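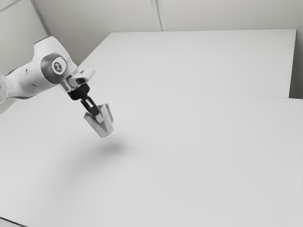 Driving the school bus was only meant to last until the end of June, she says, and that was twenty-two years ago. She had sold her half of a fencing business and wanted something to fill the mornings. Hivus, the company that holds the Murkach school contract, was short a driver.

10/28/25
By our regional reporter

We spoke at her kitchen table four days after her last run. She asked that her name be left out, though everyone in Murkach will know who she is. She had made tea in a pot big enough for a shearing shed and she had a folder of old run sheets beside her, which she went back to whenever I asked for a figure.

The route is 98 kilometres a day, counting the afternoon. It leaves the depot at twenty to seven, goes out along Prulero Road to the grain siding, then comes back through the river blocks. "People think it's a loop," she said. "It's more like a fork. You go up each prong and come back down again, and the kids at the first stop get the longest ride. That was the main complaint for twenty-two years and it was a fair one."

She tried reversing the order one year so the far families would get home first in the afternoon. It lasted a term. The river families objected, and the company told her to put it back.

I asked what the job was mostly made of. She thought about it for a while. "Waiting," she said. "You wait at a gate for a kid who's lost a shoe. You're allowed to wait 2 minutes. I waited longer than that and everyone knew I did, so then they ran later. That's my own fault."

The roads come up often. Prulero Road was gravel for most of her time and was sealed as far as the siding only recently. In wet years she had a rule that if she couldn't see the second marker post at the creek crossing she turned around and rang the school. She did that eleven times. Once a father drove across in his ute afterwards to show her it could be done.

"It could be done," she said. "I had nineteen children on board. He had a dog."

The pay was never good. It is a split shift, two and a half hours in the morning and the same again in the afternoon, with nothing in between. For some years she spent the gap packing shelves at Khasawneh, the general store on the main street, and she says that without those hours she would have given up the driving. The younger drivers don't stay. One left after a fortnight for the quarry.
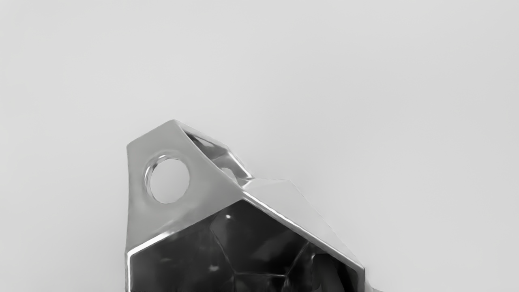
Polished chrome against pale grey.

She does not have much time for the idea that children have changed. They were noisy on Fridays when she started and they were noisy on Fridays when she finished. The phones made the bus quieter for a few years, then the school banned them and it got loud again. She preferred it loud. "When it's quiet you wonder what they're up to."

What has changed is how many there are. In her first year she had a full bus and a waiting list for the river stops. By this year some mornings she had seven. Properties have been bought up by their neighbours, and the houses on them are empty or let to people without children. Murkach itself has held on — the last count on the sign was 496 — but the farms around it have thinned out.

The folder has a tally on its inside cover, kept in biro, of the school days she drove. It stops at 3527. She took several long breaks, one for a hip and one when her mother was ill, and she didn't count relief runs.

I asked whether the route would keep going. Hivus has told families it will run next year with a smaller vehicle, and the two furthest stops will be joined into one at the siding. She thinks that means parents driving to meet it, and that once they're in the car some of them will just keep going to school.

"Then they'll say the numbers are down," she said.

She has no plans yet. She still wakes at five. On Monday she got up, got dressed and had her boots on before she remembered, so she went out and cleaned the gutters.

Comments (3)

riverblock_mum: She waited for my eldest more times than I'd like to admit. Thank you for everything.

gravel98: The siding stop has no shelter and no light. Has anyone from the company stood there in winter?

Old Prulero Rd: I was one of the first-stop kids. An hour and ten each way. Got all my homework done, so I can't complain too much.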